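From: Ramiro Figueroa
To: Skemmont Supporters list
Date: 05/04/2025
Subject: Re: Peltport away, and the goat

Irena Szulc wrote:
> Has anyone heard whether the derby is still on? My brother-in-law
> says Peltport have lodged a complaint about our mascot and want
> it banned from the touchline. Also is there a bus, and does it
> stop at Lurnier this time or just slow down?

Hi Irena, hi all,

Yes, the derby is on, yes, there's a bus, and yes, there has been a complaint. I've read it. It runs to 2 pages and the word "goat" is in it more often than the word "football", so at least they watched the same match I did.

Their position is that Ignacio (the goat, for anyone new to the list) was standing in an offside position when Damian Kwiatkowski scored, and was interfering with play. Ours is that Ignacio has never interfered with play in his life, he just happened to be eating the corner flag at the time. Szymon Kurek put this to the league in writing and got back a letter asking if the goat was registered. So now we've registered him! He's a left back. He came out of the medical better than Damian did.
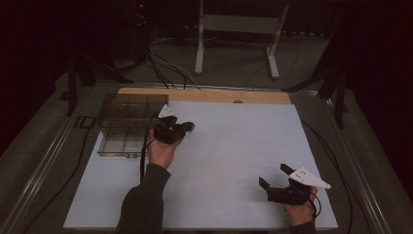 The league has now ruled that he can attend as long as he stays in the technical area, wears a bib and doesn't speak to the fourth official. Zuzanna Kalinowski is sewing the bib. It's her third, he ate the others – she says the new one is in a color he doesn't like, but I've seen him finish off a traffic cone so I'm not getting my hopes up.

Peltport are saying they expect a crowd of over 2,000, and I'd love to know where they plan to put them, because the last time I was there the away end was a trailer. Our own record is 635 and that was the day the supermarket parking lot flooded and people came up the hill to stay dry. We still sang about it for a year. 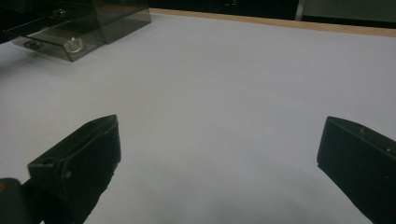 Photo: Szymon Kurek

Bus goes from the club gate at noon. It will stop at Lurnier, fully, with the doors open. Bring your own sandwiches and keep them in a closed bag if you're sitting near the back, that's where Ignacio rides. Scarves at your own risk.

See you there,
Ramiro

Replies to this message

Irena Szulc: Thanks Ramiro. Is he paying full fare or junior?

Damian Kwiatkowski: For the record I had a cold at my medical.

Zuzanna Kalinowski: Need a fourth bib. Does anyone have canvas?

Recent threads
Who has the net pegs
July friendly against Lurnier, second attempt
Pie prices (locked)
Re: Re: Pie prices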